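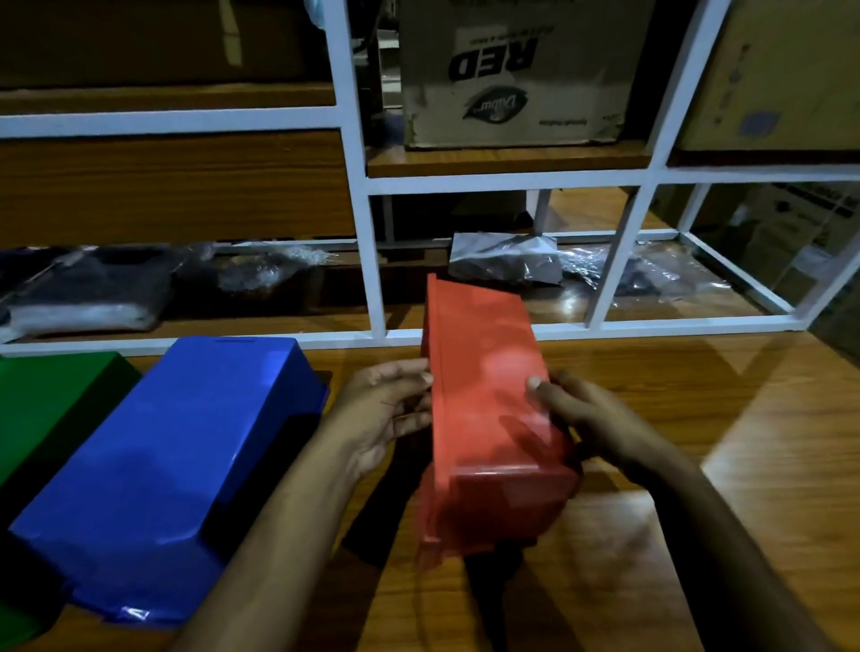
I have a confession: I went to talk to a kitchen designer about pantries and came home wanting to rip out my own. My husband has asked me not to do any more interviews.

The designer runs a two-person studio called Gidow, over a bakery in Sornetport, and she only takes on small kitchens. She asked me to leave her name out of this (she's shy, and her mother reads everything online), so she's just "the designer" here. We drank a whole pot of coffee and talked for most of a morning.

I started with the question I get in my inbox more than any other. Can you have a real pantry if you don't have a pantry?

"Sure you can," she said. "People get hung up on the walk-in. They've seen the big white ones with the ladder. Most of the houses I work in were built before anybody thought of that. You take a wall that's ten inches deep and you've got a pantry."

Ten inches! I made her say it again. My own cabinets are 24 inches deep and I have found things back there that expired when my kid was in preschool.

"That's what deep shelves do," she said. "A can is three inches across. So you line up eight of them front to back and then you can't see seven. Shallow is better for food. Save the deep stuff for the roasting pan and the slow cooker."

Her favorite job this year was a row house on Oyelaran Street, where the owners had a dead stretch of hallway between the kitchen and the back door. She ran open shelves down one side, floor to ceiling, painted a dark olive green, and put a narrow counter at hip height for setting groceries down. The whole thing came to $3,089 with labor. The first quote the owners got, from someone else, was for moving a wall, and she wouldn't even tell me that number.

I asked where the money went.

"Carpentry was $1,642," she said, reading it off her laptop. "Lighting was 722, and I'd fight anyone who tried to cut that. The rest was paint, the counter, hardware, and the guy who had to come back because we hit a pipe."

Wait, you hit a pipe?

"A little one."

We got onto lighting after that and she really lit up (sorry). She puts a strip under every second shelf, tucked behind the front edge so you don't see the dots, and she wants it warm. She hates a cold white bulb near food. "Everything looks like a hospital. Your bread looks sad."

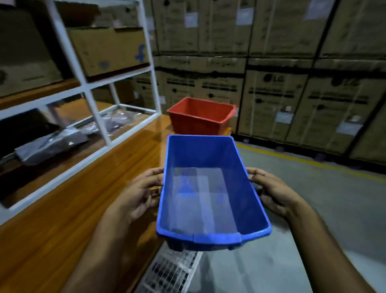
Then doors. I'm a door person. I don't want guests looking at my cereal. She goes back and forth on it, and told me about a client in August who changed her mind three times, from sliding to curtain to nothing and back to sliding. They ended up with a pair of old shutters from Staltska, the salvage yard out past the ferry landing, sanded and hung on a track.

"Shutters are great because the air moves," she said. "Onions and potatoes want air. If you shut them up behind a tight door you'll know about it in two weeks."

I wanted to know what she'd tell someone with hardly any budget, because $3,089 is still a lot of groceries. She thought about that one for a while.

"Empty it all out first and leave it out for a weekend. Live with it on the dining table. You'll see what you reach for. I had a couple who were ready to order $1,316 worth of pull-out drawers, and after that weekend they ordered one. One drawer! For the spices."

And the color? She likes it dark inside, light outside, the opposite of what I've got. Dark shelves make labels easier to read, she says, and they don't show scuffs from cans. She does a satin finish and lets it cure for a full week before anything goes back on it. I have never waited a full week for paint in my life and told her so.

"I can tell," she said, and pointed at my elbow, where there was still some blue from the bathroom.

Before I left she drew me a sketch of my own kitchen on the back of a bakery bag, from the photos on my phone. There's a gap beside my fridge, 11 inches wide, where the broom lives. She thinks it could hold all our canned goods and the baking stuff too. The broom can go in the hall closet. I measured it again when I got home and it's closer to 10 and a half, so I've emailed her to ask if that still works.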